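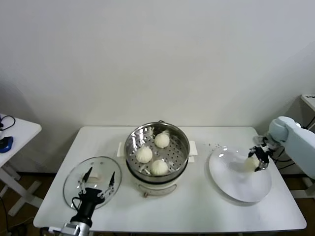
Frequently Asked Questions: Electric Steamers in Shared Kitchens

Skedcombe Residences, Catering and Household Services
Last revised 09/04/2018

These questions and answers apply to the electric steamers kept in the shared kitchens at Brurnow House and Jardine House. They should be read together with the general kitchen rules displayed in each building. Residents preparing food for a larger gathering should also consult the section on group bookings.

May I use the steamer without booking it?

Yes, provided that it is not already reserved. The booking sheet is kept on the inside of the kitchen door. A reservation lasts for one hour and includes the time needed for cleaning. Residents who have not arrived within 18 minutes of the start of their booking are taken to have given it up, and the steamer may then be used by another person.

What may be cooked in it?

The steamers may be used for buns, dumplings, vegetables, fish and plain rice in a suitable dish. Fish should be placed on a plate or in a shallow bowl inside the basket. Meat joints, whole birds and anything in a sauce must be cooked by other means.

Frozen buns may be steamed without thawing. Please follow the time given on the packet and check one bun before removing the rest.

How much water should be used?

Water is added before the basket is put in place. The level should remain below the perforated surface at all times, so that the food is cooked by steam and does not stand in water. For a long steaming time, residents should check the level partway through and top up with hot water from the kettle.

The steamer must never be switched on dry. If it has been heated without water, please turn it off, unplug it, leave it to cool for 28 minutes and report the matter to the household office before using it again.

How do I prevent buns from sticking?

Squares of baking paper are the simplest method and are kept in the drawer beneath the kettle. Cabbage leaves may also be used. A very light wiping of oil on the metal is acceptable, but it must be washed off afterwards with detergent. Please do not line the whole basket with foil, as the steam must be able to pass through the holes.

Buns rise and widen while cooking. A space of two fingers' width should be left around each one, and the same distance from the wall of the basket. If there are too many for one layer, they should be steamed in batches.

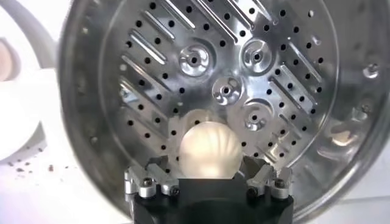 A resident of Jardine House has written to say that paper squares left her buns damp underneath, and that she had better results after piercing the paper with a fork and leaving the buns in the basket with the heat off for a few minutes. The household office has no objection to this practice. Ready-pierced paper will be ordered for both buildings when present stocks are used up.

Why have my buns collapsed or wrinkled?

The most common cause is a sudden change of temperature at the end of cooking. Turn the dial to off, wait 5 minutes, then raise the lid slightly on the side furthest from you and let the steam escape before lifting it fully. Water dripping from the lid on to the dough will also mark the surface. Dough that has been left to prove for too long may collapse however carefully it is handled.

Where should the lid be placed when it is not on the steamer?

It should be laid flat on a clear part of the table, well away from the edge. A hot glass lid must not be placed in the sink or under cold running water. Lids which are chipped or cracked should be withdrawn from use at once.

How should cooked food be removed?

Please have a plate ready beside the steamer before the lid is raised. Silicone-tipped tongs are provided for buns and dumplings. Metal knives and forks should not be used inside the basket, and food should not be cut there.

What should I do about small parts found in the kitchen?

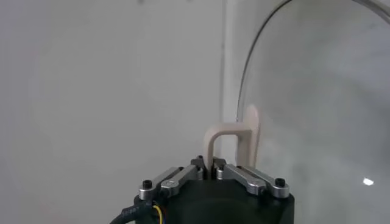 Missing and broken parts account for most of the enquiries received by the household office. Anything which may belong to an appliance should be handed in, even where its purpose is not clear. Cream or beige plastic pieces deserve particular care, whether flat or shaped like a hook or bracket, as they are easily taken for packaging and thrown away. Please place the item in an envelope, write on it the name of the building and where the item was found, and leave it in the office letterbox. Residents should not attempt to glue or refit parts themselves.

Is there a charge for damage?

No charge is made for ordinary wear. Where an appliance has been damaged through misuse, the cost of repair or replacement may be recovered from the person who made the booking. Repairs are carried out by Dullura Appliance Services, and a copy of the invoice will be supplied on request.

How is the steamer to be moved and cleaned?

The steamer should be moved only when it is unplugged, empty and fully cool. Before lifting, please check which part you are holding. Handles on the pot are intended for lifting the pot alone, and handles on the base are intended for carrying the base. 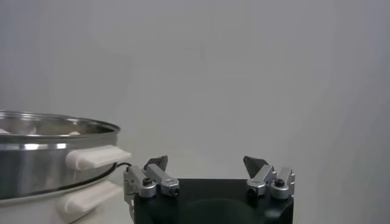 Once the two have been separated, the pot may be washed in warm soapy water with a soft cloth. The basket is washed in the same way, using the small brush provided to clear the holes. The base must not be put into water. It should be wiped with a damp cloth, and the area near the dial dried immediately.

White deposits inside the pot are usually limescale. They are removed by the household office at regular intervals and residents need not treat them.

Can the steamers be reserved for group events?

Group bookings of up to three hours are accepted with one week's notice. Forms are available from the household office. No group bookings are taken in the last week of November, when the kitchens are closed for electrical testing.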